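A day at the Clusus open house, 30th March

I had been looking forward to this one since the invitation came round, and it did not let me down. Clusus has the upper floor of the old Lendstead building, and for one day they let visitors walk straight into the room where the examples get made.

Our guide was Preben Snorradóttir, who runs the collecting side. She skipped the slides (bless her) and took us to the tables. People there work with hand-held grippers, doing small everyday jobs over and over, and every try is saved as one example for the learning system, which they call Tuhiwai. The set stood at 2488 examples that morning. The goal is 4000 by May.

What I loved was how much thought goes into a plain tabletop job. You bring the open jaws in, you close, you lift, you put down, you back away. Preben wants the backing away done as carefully as the rest, and she throws out a try if the person rushes it. In the first batch she threw out 261! 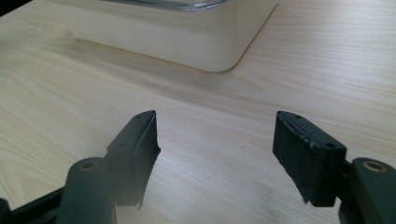 I got to have a go myself. The tool is lighter in the hand than I expected, and my first tries were awful – I kept twisting my wrist at the last second. Preben told me to slow down and move my whole arm. By the end she had kept 2 of mine, so a very small bit of Tuhiwai is my doing.

Somebody in our group asked if the mistakes are any use. They are kept in a separate folder called Gritau, and there was a good long argument over whether a fumble followed by a clean recovery belongs there or in the main set. Preben says main set. The young man at the next table disagreed, loudly, and they were still at it when the coffee came.

Parking is behind the building, not on the street, and the stairs are steep. Go in the morning if they do it again – the groups were much bigger after lunch and the wait for a turn with the gripper got long.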